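Notes for the Carnegie room talk: fruit, and where we keep it

Hello, thanks for having me. I'm Damilola Akande and I've got almost 6 minutes, so I'll crack on. (Wait for the door to shut.)

I want to talk about fruit bowls. I gave mine up in August and I don't miss it one bit! A deep bowl hides things. You eat from the top, you pile new stuff on the top, and then one morning you put your hand in and find a mandarin that's gone furry underneath. I was throwing out four or so pieces a week, and I'm not proud of it.

So now it all goes on a tray, one layer, nothing stacked. Bananas, kiwis, mandarins, whatever big citrus was going cheap at Erkik. The tray goes where I go as well – kitchen, sofa, and yes, on top of the duvet with a film on. 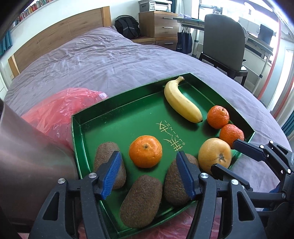
Kiwis are the ones I used to get wrong. I'd buy them hard as pebbles and forget them. If you want them ready sooner, sit them next to a banana and give them a gentle squeeze each day. Two days usually does it in my flat, but my flat is warm.

(Ask: who keeps oranges in the fridge? Hands up. Let them argue a bit.)

Raised sides matter more than you'd think, by the way. My first tray, from Sterska, was completely flat and I chased a satsuma down the stairs.

Right, washing. Wash just before you eat, then dry with a tea towel. Pass the kiwis round now, spoons are in the blue bag.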